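Chapter 4
Choosing What to Ignore

Most planning software begins life as a demonstration of what it can do with one object. The object sits in the middle of a bare table. The planner finds a path to it, the arm follows the path, and everyone goes to lunch. Then somebody puts a second object on the table and the project acquires a schedule.

In Chapter 3 we built a perception module that returned a list of objects, each with a label, a pose and a confidence score. We treated that list as the answer. In this chapter it becomes the question. A planner handed a long list must decide which entries are targets, which are obstacles, and which can be left alone until they cause trouble. A planner that treats every entry with equal respect will produce very safe motions, mostly by producing none.

Our running example is Larkberg, a small task planner written by Sum-yee Siu and Etenesh Tsegaye for tabletop work. Its first version checked every candidate grasp against every object in the model, including objects at the far corner that the arm couldn't have reached on a dare. Out of 300 candidate grasps for a single hammer, it rejected 297. The three survivors all held the tool by the very end of the handle, where the planner was satisfied and the wrist motors were not.
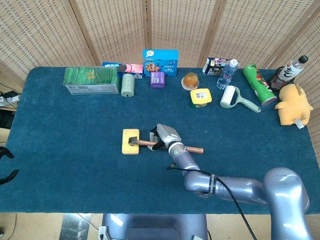
Figure 4.1 A grasp on the handle close to the head, with the head resting on a sponge. Boxes, a bottle and other goods line the back of the table.

The trouble lay in one line of the collision model. The sponge had been entered as a rigid block, so any grasp near the hammer's head counted as a crash in progress. Siu's fix was to give each pair of objects a contact rule: forbidden, tolerated or required. Hand and sponge became "tolerated." Hammer and sponge became "required" at the start of the motion and "don't care" after lift-off, a fourth value that the authors had sworn they wouldn't need.

The goods along the back are a different matter. They play no part in the task, and yet the forearm has to know they exist. Larkberg wraps them in one coarse shape and checks the arm against that, which is crude, fast and wrong in ways we can measure. Section 4.3 measures them.

By the end of the chapter you should be able to write a contact table for a task of your own, prune a scene model without deleting anything you will miss, and read a planner's rejection log. The last skill is the least glamorous and will use up the most of your April. Readers who skipped Section 3.11, on pose error, should go back for it now. The rest of us will wait.

4.1 The Contact Table

Suppose the scene model holds n objects and the robot is divided into m links. A full contact table has an entry for each link and object, plus one for each pair of objects.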